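The 364 Days You Don't Wear It

My cousin Nazma Siddiqui sent me a link in April with no message attached, which is how she starts arguments. The link went to an article saying that most of us should wash our jeans twice a year at most, and that the freezer would handle the rest. I have now read a great deal of denim advice, and I have come out of it believing less than when I went in.

Let me start with the freezer. The claim is that a night in there kills whatever makes the jeans smell. I tried it with a pair I'd worn for gardening. They went in smelling like a compost bin and came out smelling like a cold compost bin, with a faint note of peas. After an hour on the back of a chair the peas had gone and the compost had not. I don't know what goes on with bacteria at that temperature and I suspect the people writing the articles don't either. Skin grease and dirt are still in the cloth when you take it out. Where would they have gone?

Then there's vinegar. Half the internet wants you to soak new denim in it to "set the dye." I did this years ago with a dark pair from Irnusia, a shop that no longer exists, and they turned the inside of my bag blue anyway. My neighbor Mechthild Fankhauser, who sewed for a living and is not easily impressed by anything, told me she had never seen vinegar do a thing for denim except make the bathroom smell like a salad. She washes hers cold, inside out, with a small amount of plain detergent, and hangs them by the waistband. That's her whole system. Her denim skirt is older than my marriage.

What bothers me most is the price of the special products. Sovitz sells a denim wash in a bottle that looks like whiskey, and the label goes on about "fiber memory." I bought it. Of course I bought it. I used it on one leg's worth of curiosity, meaning I washed two nearly matching pairs, one with the fancy stuff and one with what was under the sink, and then I asked Meenakshi Kamath at work to tell me which was which. She picked wrong, then changed her mind, then asked why I was doing this on my lunch break. I realize one coworker by a window is not a study. Still, if the difference was worth the money, you'd think one of us could have found it.

The same goes for jackets. I keep reading that a denim jacket must be stored flat, or must be stored on a wide wooden hanger, or must never touch a hanger at all. These rules come from people who are all equally sure of themselves. I have hung mine on whatever was in the closet for as long as I've owned it and the shoulders look like shoulders. A heavy knit sweater is another matter – that will grow bumps overnight. Denim is stiff stuff. It was made for work.
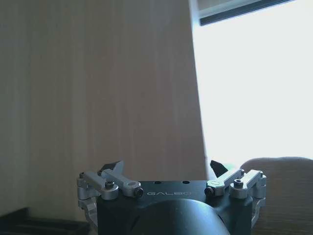
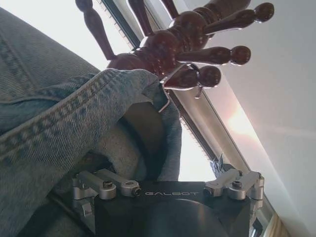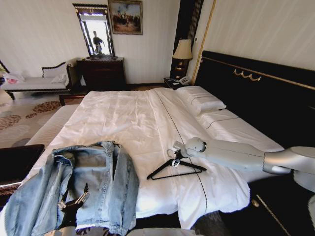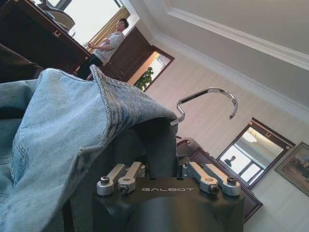
I will give the minimal-washing crowd one point. I was washing too often. I used to throw jeans in after a single wearing, out of habit more than anything, and the knees and pocket edges went pale fast. Now I go by smell and by stains, and the color does seem to be lasting longer, though I can't rule out that I'm just paying more attention to it.

Nazma wanted to know what I'd say to somebody who paid 500 dollars for raw denim and was told not to wash it until the creases came in. I'd say it's their money and they can do what they like, but I'd rather not share an elevator with them in August. Her boyfriend owns such a pair. He has names for the fade patterns. He showed me the backs of his knees at a birthday dinner and I nodded for what felt like a long time.

As for drying, I'm on firmer ground, having ruined things. The dryer on high took enough length off one pair that I had to give them to Meenakshi's daughter. I hang everything now, give it a good hard shake first, and put up with the stiffness for the ten minutes it takes to go away.

The rest of the Sovitz is under the sink if anybody local wants it. I've been using it on the dog's blanket.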